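4. Before you start a session

I've run this set-up at Cavanholm since January, so these are the habits I'd stick to.

1. Clear the floor inside the stands and tape down any cable you'd have to step over.
2. Lay out the objects from your task card, fragile ones towards the middle of the table.
3. Pick up both grippers and check that the cables hang free of your sleeves.
4. Start with one hand. Bring the second in once you're comfortable – there's no rush!

Caution: glasses chip easily. Come in slowly, and never reach across one gripper with the other.

Note: log every session on the Zarkik sheet, even the short ones. I stop for a break after 25 runs.

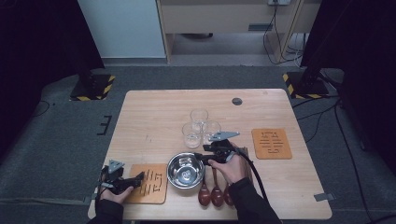

Uchida would like step 3 repeated after every break, as a cable can creep round your wrist while you're chatting. Fair point, and I've started doing it too.

5. If you drop something, stop, put both grippers down and pick it up by hand.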